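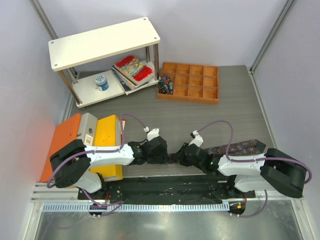 Cell 2, with binders on the left, books on the shelf and a necktie still to put away.

How to Run a Fair Trial of a Sorting Cell Before You Sign Anything

If you work in a returns department, sooner or later a salesperson will tell you a two-arm cell can handle your mixed items. Maybe it can. I ran the trial at our Hindport warehouse in October, and most of what I'd been promised had to be rewritten by the end. The steps I'd follow next time are below.

Step 1. Pick your own items

The supplier, Levus, wanted to start with boxes. We don't get many boxes. We get binders, books and neckties, so those went in. A binder holds its shape when you pick it up. A necktie has no shape to hold, and it has to end up inside one square of a divided tray without hanging over the next one. Put your worst item in from the first morning.

Step 2. Write down who touches the cell

Do this before you look at any speed numbers. Note every time a person resets an item, clears a stop or moves a cable. Kheri Mollel kept our sheet at the bench and logged 831 visits over the trial. The Levus report listed none of them under labor. They were called "assists."

Step 3. Agree on what counts as done

We ran 2,510 items through. Levus counted one as done when the gripper let go of it. Our packers count it as done when they don't have to fix it. Get your definition in writing, and have a packer write it. A tie lying across two compartments is a tie somebody has to fold again.

Step 4. Time the whole shift

Start the clock when the first person walks in. Our cell needed up to 20 minutes of setup before it moved anything, and the demo video skipped that part. Include breaks, jams and the time spent waiting for a call back.

Step 5. Ask about the jobs out loud

The brochure says staff will be "freed for higher-value tasks." Ask which tasks, at what pay, and on which shift. Kipchumba Mrema has sorted returns here for years and can tell a damaged book spine by feel. During the trial he spent his day refilling a shelf and watching for stops. He found it more tiring than sorting, and I believe him. If his new job is minding the machine, it needs a title, training and a pay grade before the cell is bought.

Step 6. Run it once without the supplier

Send their engineer home for a full shift. We did this on the last day and learned more than in all the days before it. Keep that shift's numbers on a separate page so they don't get averaged away.

What we decided

We're keeping the cell on binders for now and leaving the ties to people. Brundar, our other site, wants to skip the trial and use our results. I've told them to go back to Step 1, as their returns are mostly shoes.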